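Vutel Setup Guide, Part 3: Getting the Picture Square and Sharp

By now you should have the projector out of its box and the power cord plugged in. If you skipped the bit on unpacking, go back and read it, I'll wait.
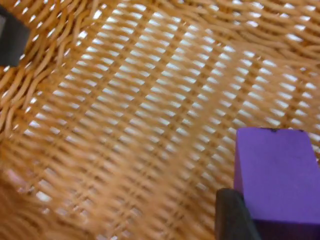 This part takes me 8 minutes when I'm paying attention and a whole evening when I'm not. I've put up a fair few Vutels in living rooms, one in a garage and one in the church hall at Stirkilness, and the order below is the one I've settled on. Do it with the lights off if you can (or wait until after 7 p.m. in November, like I do).

1. Put the projector on a level surface or screw it to the ceiling bracket. Leave a hand's width clear on both sides for the vents.

2. Line up the lens with the middle of your screen. Measure it! I used to eyeball this and I was wrong every single time.

3. Press Power once and let the lamp warm up. The light on top blinks green, then goes steady. The colors look a bit sickly at first, so don't touch any color settings yet.

4. Press Menu, go to Setup, then Test Grid. You'll get white lines on black.

5. Turn the zoom ring (the one nearer the body) until the grid fills the screen edge to edge.

6. Turn the focus ring until the lines in the center are crisp, then walk up and check the corners. If one corner is soft, the projector is sitting at an angle to the screen. Fix that by moving the projector, and go back to step 5.

7. Still got a shape that's wider at the top than the bottom? Open Keystone and nudge it 2 clicks at a time.

Note: go easy on the keystone. It squashes the picture digitally and small text suffers. Anything past 3 or 4 clicks and I'd get the stepladder out and shift the bracket.

Caution: don't look into the lens while the lamp is on, and don't pull the plug to switch off. Press Power twice and let the fan stop by itself. Noemi Park yanked hers out of the wall mid-movie and had to order a new lamp that same month.

Note for ceiling mounts: the picture will be upside down to start with. Go to Setup, then Projection, and choose Front Ceiling. I forget this every time and have a little panic.

8. Press Menu to leave the grid, then play something you know well. I use an old fishing documentary with lots of gray sky in it, great for spotting blurry patches.

If the focus drifts after half an hour, that's the lens warming up. Touch up the focus ring and carry on. Sound and speaker cables are in Part 4.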